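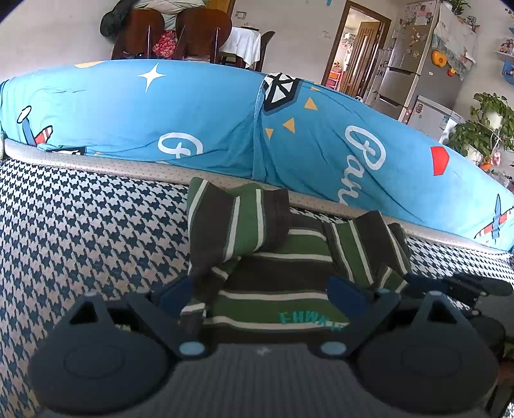
竞选传单上说“每户多交了495元，历史之最”，这种说法该怎么查？

Birsen Ağca 发表于 市政与选举 版

大家好，我先把事情说得细一点，可能有些啰嗦，请多包涵。我住在 Clalladberg 老城这边，上个月信箱里塞进来一张传单，是 Semaan 那一派的候选人印的，正面用很大的红字写着：“四年来，每户人家多向市政府交了495元，这是本市历史上涨得最凶的一次！”背面还有一句，说现任市议会“从来没有”减过任何一项收费。

我这个人其实对两边都没有什么成见，投票也常常换来换去。只是我婆婆看了传单以后气得不行，吃晚饭的时候一直念叨，我先生又说这全是胡编的，两个人谁也说服不了谁，最后都来问我。我翻了家里的缴费单，旧的没有留全，手上有的几张，上面的项目名称还改过，看得我头都晕了。《Trerer》报上倒是登过一篇，可那篇只引了候选人的话，再引了市长办公室一句“数字不准确”，到底哪里不准确也没有讲。

所以想请教懂行的朋友：这个495是怎么算出来的？“历史之最”和“从来没有”这样的话，普通人有没有办法自己去核对？我不会用太复杂的表格，但是有耐心，下午也有空，跑一趟市政厅也是可以的。先谢谢各位了！ 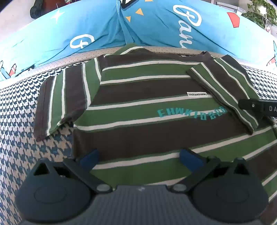
条纹短袖，摊在千鸟格床单上

Nevzat Erdem

Birsen 您好，看到您说有耐心，我就放心写长一点了（我写东西一向收不住，您挑有用的看）。

我以前在一份地方小报做过校对，碰到选举的季节，桌上堆的全是这类句子，慢慢也养成了一点习惯。我的习惯是先别急着问“对不对”，先把那句话拆开，看它到底说了几件事。您这张传单正面的一句话里，至少有这么几层意思：是“每户”，是“多交”，是“四年来”，是“向市政府”，最后还加一个“历史之最”。每一层都可以单独去查，而且很可能有的站得住，有的站不住。

先说“四年来多交495元”。这句话有两种读法。一种是今年一整年的账单比四年前那一年高出495元；另一种是把四年里每一年多出来的部分全部加到一起，总共495元。两种读法差得很远，而传单上往往就让它含糊着，读的人自然会往大的那边想。您可以打电话或者写信到候选人办事处，就问一句：“这是一年的差额，还是几年累计？”他们有义务也好，没义务也好，一般都会答的，选举之前态度尤其好。

再说“向市政府”。您提到缴费单上的项目改过名字，我猜毛病多半在这里。咱们这里的账单是合并寄的，垃圾清运和街道照明归市里，水费却是另一家供水单位收的，只不过印在同一张纸上。如果有人拿账单最下面那个总数去比，水费涨的部分也就算到市议会头上去了。我没有见到他们的计算过程，不敢说一定是这样，但是您核对的时候，请一项一项地比，不要只看总数。

“每户”也值得多问一句。老城的小公寓和城外带院子的房子，基数本来就不一样，平均数会被大房子拉上去。您家实际多交了多少，和传单上的平均数对不上，并不等于有人撒谎。
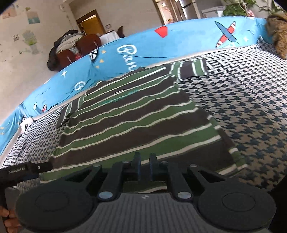
手持夹爪，近景

至于“历史之最”，这个最难，也最容易出错。要说历史之最，总得把以前的每一年都摆出来。很多时候写传单的人只往回看了10年，因为网上公开的表只到那里，再早的要去档案室翻纸本。另外还有物价的问题，早年间一次涨的钱，数目看着小，折成今天的价钱就未必小了。所以我会看涨幅的百分比，不太看涨了几块钱。要是对方不肯说明比的是哪一段时间，那这个“之最”您听听就好。

背面那句“从来没有减过任何一项收费”，反倒是最好查的，只要找到一个反例就推翻了。我模糊记得市里给带小孩的家庭减过图书馆的逾期费，也好像调低过一次摊位费，但是年份我记不准，您别拿我的话去和先生或者婆婆争，还是以会议记录为准。记录在市政厅可以借阅，跟窗口说要“收费标准的决议”，他们就知道是哪一摞了。

最后啰嗦一句，您家里两位说不定都有几分道理。钱确实多交了，老人家生气是有来由的；传单把话说得太满，您先生觉得不对劲，也有来由。您查完以后如果愿意，回来告诉我们一声吧，我自己也很想知道。

İlker Bozkurt

都是假的，政客的话有什么好查的。我家就没涨。

Taner Uysal

楼上这位朋友，您家没涨是您家的情况，可能您是租户，费用包在房租里头了呢？我倒觉得 Nevzat 先生写得很好，我只补充一点实际操作上的事，因为去年4月我为了停车费的事情正好跑过一遍，还算记得清楚。

网上可以先用 Citer，就是那个查地方预算的网站，界面老旧了一点，字也小，不过不用注册。进去以后选 Clalladberg，再选“居民收费”，不要选“总收入”，总收入里面混着上级拨款，会把您带到沟里去（我第一次就选错了，白抄了一晚上！）。

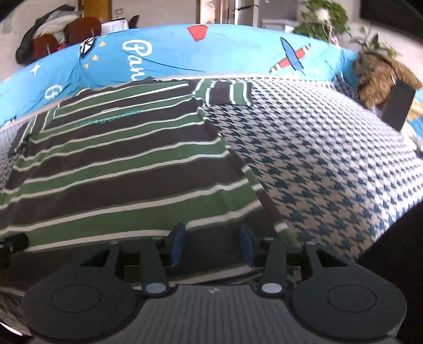

选对了以后，把起始那一年和最近那一年并排打开，拿一张纸，左边写项目，中间写旧的数，右边写新的数。遇到改名字的项目，先空着，在旁边打个问号，到市政厅的时候一起问窗口。我去的那次，窗口的人很客气，给我找出一张新旧名称对照表，原来有两个项目合并成了一个，如果只看名字，会以为旧的取消了、新的是凭空多出来的。

还有，Citer 上有些年份写的是“预算数”，有些写的是“决算数”，两个不能混着比。预算是打算收多少，决算是真正收了多少。页面最底下有一行小字会注明，请一定拉到底看一眼。我那时候查停车费，拿预算比决算，以为涨了一大截，兴冲冲写信给《Trerer》报的编辑，后来自己发现弄错了，又写第二封信去道歉，脸都红了。不过编辑人很好，回信说这种信他们收得多了。

如果您上午去，请早一点，3号窗口前面排队的人很多，下午反而清静。带上家里现有的缴费单，缺的那几张可以请他们补打，我那次没有收钱，现在收不收我不清楚。

Birsen Ağca

谢谢 Nevzat 先生，谢谢 Taner 先生，写得这么仔细，我都打印出来了，给婆婆也看了一遍。她说“分项目比”这个办法她赞成，因为她早就觉得水费不对。我昨天先给候选人的办事处打了电话，接电话的是一位很年轻的姑娘，她说495元是累计的，不是一年的，至于里面有没有包括水费，她要去问，问到了再打给我，到现在还没有打来。Citer 我也上去看了，果然要拉到最底下才有那行小字，我差一点就漏掉了！

市政厅我打算挑个下午去，先生说他也要跟着，婆婆说那她也去。对照表的事我记下了，到时候把抄来的数字贴上来，请各位帮我看看有没有抄错行。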